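How to Test a Home Robot on a Simple Tidy-Up Job

Posted in March by the Mura Notes workshop desk

Can a robot clear off a nightstand yet? Sometimes, if you give it enough tries and you are not in a hurry. The better question is which parts of the job it can do and which parts it gets stuck on. This page explains how to set up a small test at home or in a shop and get an answer you can trust.

You need one piece of furniture with drawers, three everyday items and a way to keep score.
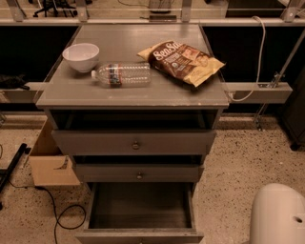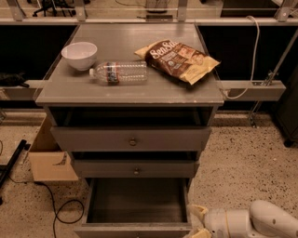

Bowl, bottle and snack bag on top of the cabinet, bottom drawer open.

Step 1. Pick the items

Choose things that behave differently when picked up. A ceramic bowl is stiff and smooth, so the grip has to land on the rim or the side. A plastic water bottle on its side can roll when it is bumped. A snack bag changes shape as soon as it is touched, and most of our failed runs came from the bag.

Do not start with anything full. Use an empty bottle and an empty bowl until the arm has a record you are happy with.

Step 2. Set the drawers

Begin with the bottom drawer fully open and empty. This takes drawer opening out of the first test, so you are only scoring pick up, carry and put down. Small round knobs are hard for a two-finger gripper and deserve a test of their own later.

Check that the arm can reach the drawer floor with the drawer pulled out. If it can't, move the cabinet before you change anything in the software.

Step 3. Write down what counts as done

We use this rule: the item is fully inside the drawer, nothing has fallen on the floor, and the drawer can still close. An item left leaning over the drawer front is a miss. Decide this before the first run and keep it the same.

Step 4. Run the job

Put the items back in nearly the same places each time, but allow small changes. Turn the bag a little. Slide the bottle an inch. A robot that only works when everything is in one exact spot is not ready for a bedroom.

Stop each run at 300 seconds. Longer than that and most people would have done it themselves. Do at least 14 runs before you form an opinion.

Step 5. Score each item by itself

A single pass or fail hides too much. Keep one column each for the bowl, the bottle and the bag, and a fourth for closing the drawer. Our Vernow log now has 1,728 item attempts in it, and 505 of those are with the bag. The columns are the only reason we can make sense of it.

Step 6. Make it harder

Change one thing at a time:

Start with the drawer closed.
Use the middle drawer.
Stand the bottle up.
Dim the room lights.

Go back to the basic setup after each change to make sure the score there has not moved.

What to expect

Stiff items are close to solved in a fixed setup. Soft packaging is not, and neither are small knobs. For shop work, where the same part shows up in the same place all day, the results are a good deal better than for a home. If you are thinking of buying a machine for chores, ask the seller for scores on soft items and for the time per run.

The score sheet we use is on the Serrano downloads page.

Contact us | Copyright Mura Notes, all rights reserved | Back to top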